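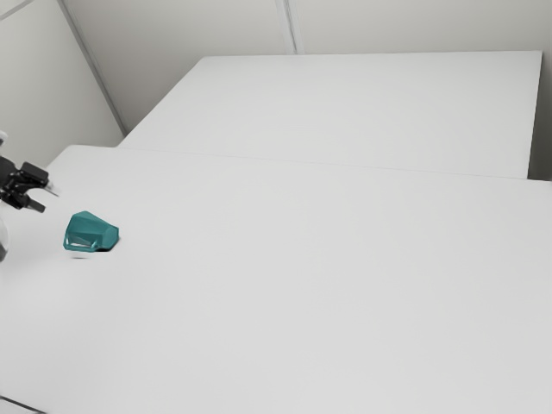
Clarkau (photobook)

Clarkau is a documentary photography project and book by the Irish photographer Lorcan McGrath. It follows 4 families in the former mill town of Clarkau over several years, from the closing of the town's last spinning works to the opening of a bypass that took most traffic away from the main street. The book contains 60 plates, 51 in black and white and the rest in color.

Background

McGrath first came to Clarkau on a magazine assignment about the mill closure. The magazine ran a single picture. He returned the following February, rented a room above a bakery, and began visiting the families he had met on the first trip. He worked mostly in kitchens and stairwells, using window light and a medium-format film camera.

The color pictures were made later, after one of the families moved to a housing estate on the edge of town. McGrath has said that the painted doors there did not make sense to him in gray.

Contents

The book is divided into 2 parts. "Upper Street" covers the older part of town and is arranged by household. "The Estate" is shorter and follows the order in which the pictures were taken. Captions are kept to first names and the month, and are printed together at the back. Between the parts is a section of handwritten letters from the Vasilakis family, reproduced at actual size with a typed translation of the passages in Greek.

Publication and exhibition

Clarkau was published by Kekero, a small press known for sewn bindings and uncoated paper. The first printing sold out and a second followed with a corrected caption list. An exhibition of the same name opened in the former dye house of the mill — its first public use since the closure — and later traveled in a smaller version without the letters.

Reception

Reviewers generally praised the kitchen pictures. Some found the second part thin and felt that the change to color came too suddenly. Several of the families attended the opening, and prints were given to each household.

See also

Grillulum, an earlier series by McGrath on roadside food stands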